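Exchange news from Parodville

August 2021

Well, the letter from Virkeck finally came, and I have read it three times already! Their college has agreed to renew the student exchange with us, and they want to add a spring term to it. That means we can send people in both halves of the year, something I have been nagging for since I took over this corner of the newsletter.

If you went on the last trip you'll remember the long bus ride to Ilincombe and the welcome lunch at Chmielewska Hall (the soup, oh my). The hall has been repainted and will host the opening dinner again. We had more than 200 people on the mailing list at last check, so please don't all write to me at once.

A few practical things. Applications for the spring term are open now and close in December. The travel grant is $356 per student, paid after you hand in your receipts. Our spring bake sale and raffle brought in $2873, and every cent of it goes to the grant fund. You don't need the language to apply, but the evening class is fun and I'm in it myself, badly.

Host families, we need you too. A spare room and a place at the table will do. Drop a note in my mailbox at the International Office and I'll call you back.

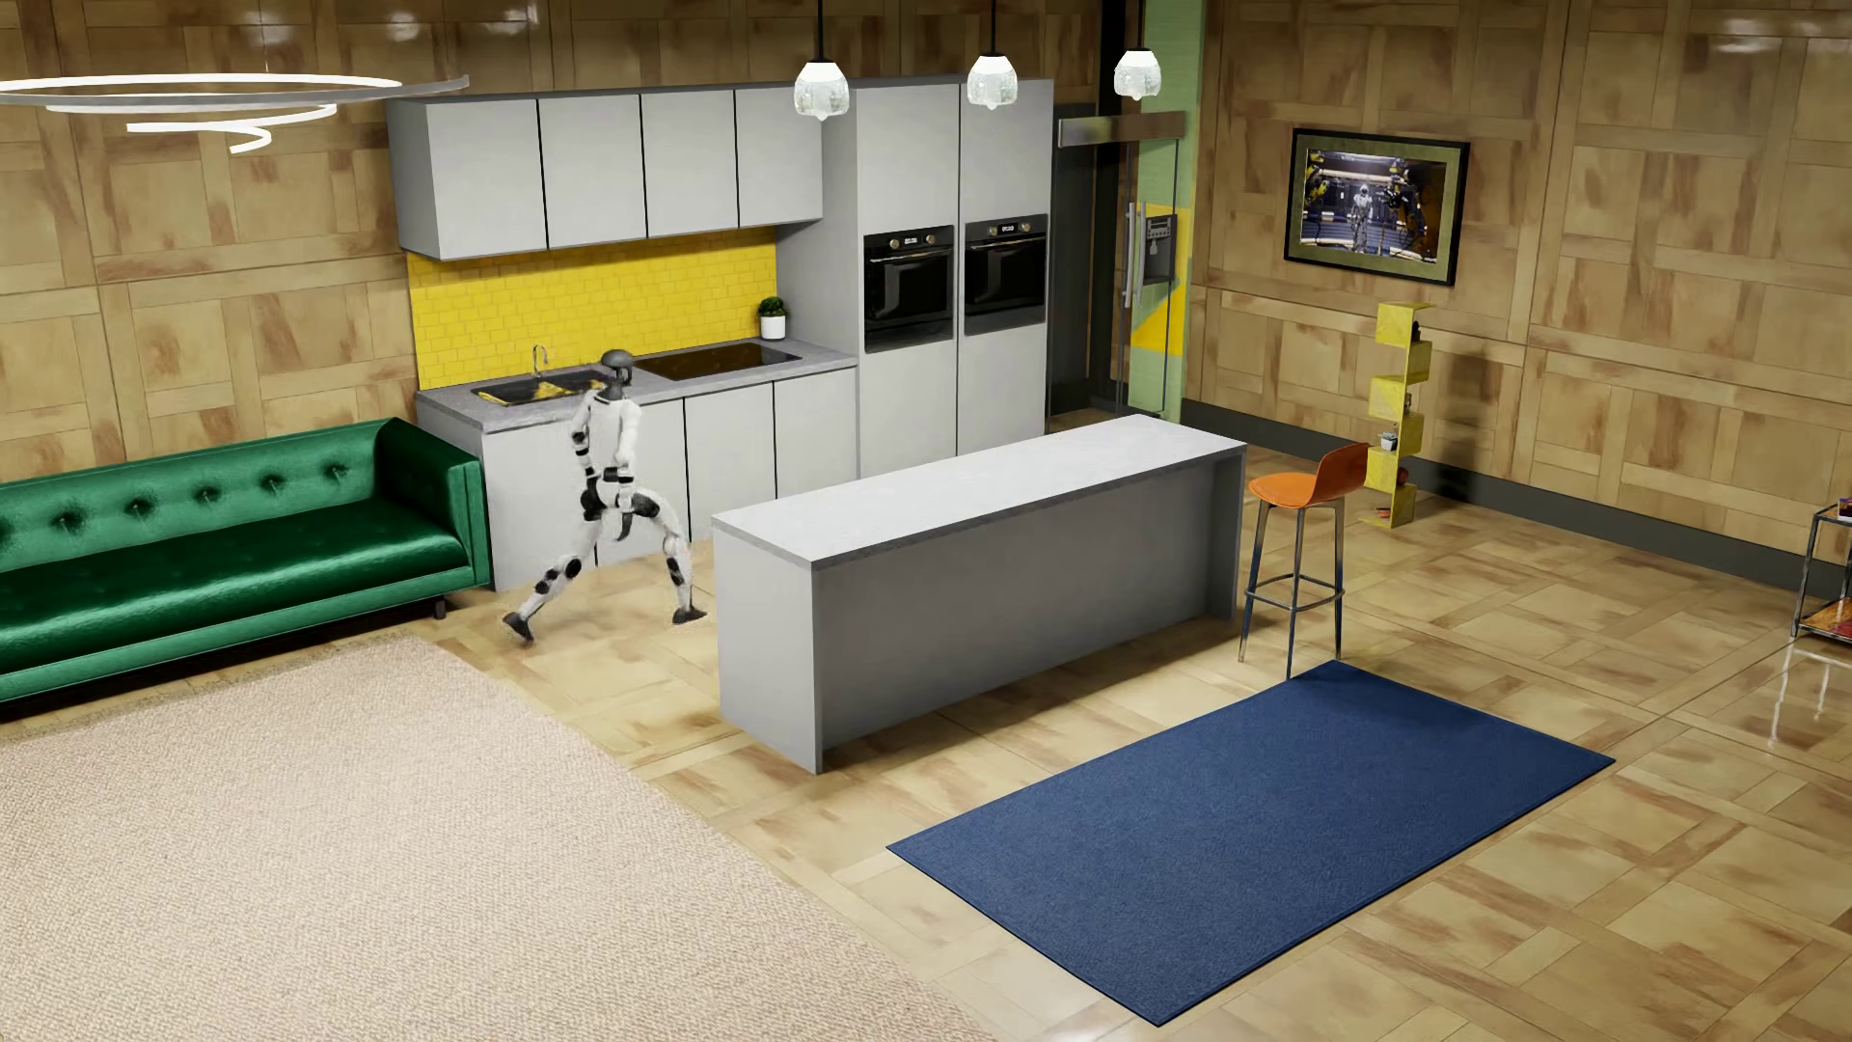
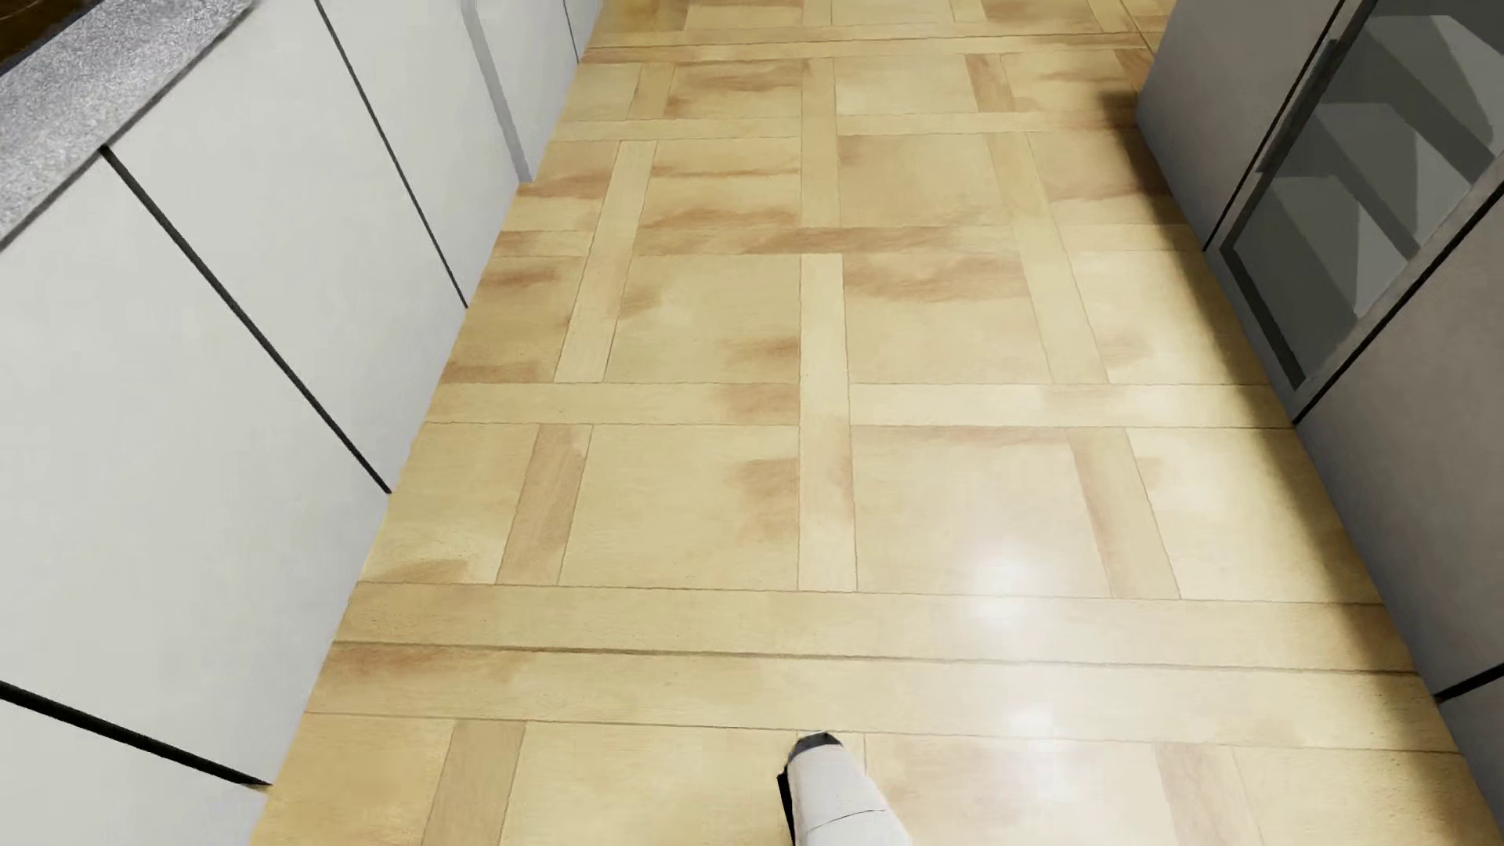 Two computer-rendered views with a kitchen in them.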